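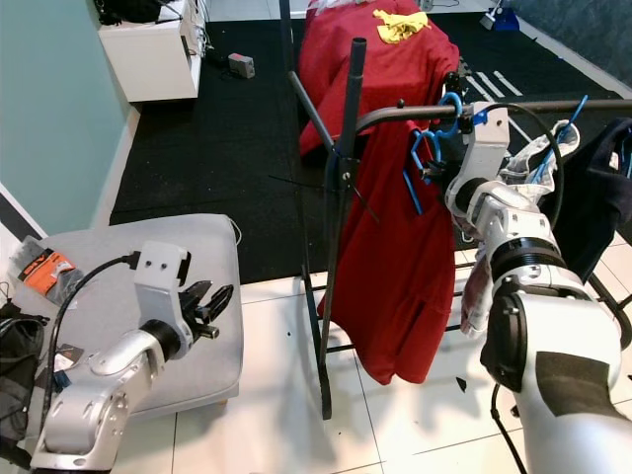

Two blue hangers on a black metal clothes rack, with a padded gray ottoman on the tiled floor nearby.

Lindden Transit Plan: Public Comment Period Now Open

The City of Lindden has opened the public comment period on its draft Local Transit Plan, which sets out proposed changes to bus service, stop locations and fares within the city limits. Comments will be accepted through the end of August, after which staff will prepare a final version for the City Council.

The draft was released on 2nd March and is the first full review of the bus network since the Flandport connector was added. It draws on boarding records, driver reports and written requests received from residents over the past two years.

Under the proposal, Route 6 would run later into the evening and would be extended from its current end point at Miettinen Road to the Flandport transfer station. Riders who now change buses at the library would be able to make the full trip without a transfer. Route 9 would keep its present hours but would no longer enter the Misano Street loop, where on-street parking and narrow corners have caused regular delays. Riders on Misano Street would be served by a new stop at the corner of Miettinen Road.

The plan also addresses the condition of bus stops. Lindden currently maintains 111 stops, many of which have a sign and no other features. The draft recommends that benches and lighting be added first at stops near schools, medical offices and senior housing. Sidewalk gaps leading to stops would be handled separately through the Public Works schedule - residents who wish to report a damaged or missing section may do so at any time and do not need to wait for the plan to be adopted.

No increase in the base fare is proposed. The draft does recommend replacing the paper transfer slip with a reloadable card. Paper slips would remain valid during a changeover period, the length of which has not been set. Staff are seeking comments from riders who pay in cash on where the cards should be sold.

Printed copies of the draft, which runs to 100 pages with maps, may be read at City Hall and at the front desk of the Lindden Public Library. A short summary is available at both locations and on board all city buses. Large-print copies may be requested from the Transit Office.

Comments may be submitted in writing to the Transit Office, City Hall, or placed in the comment boxes at either reading location. Please include the route number and the nearest cross street when commenting on a particular stop. Comments become part of the public record and will be provided to Council members in full.

Current routes and timetables remain in effect until further notice. Any change approved by the Council will be posted at affected stops before it takes effect.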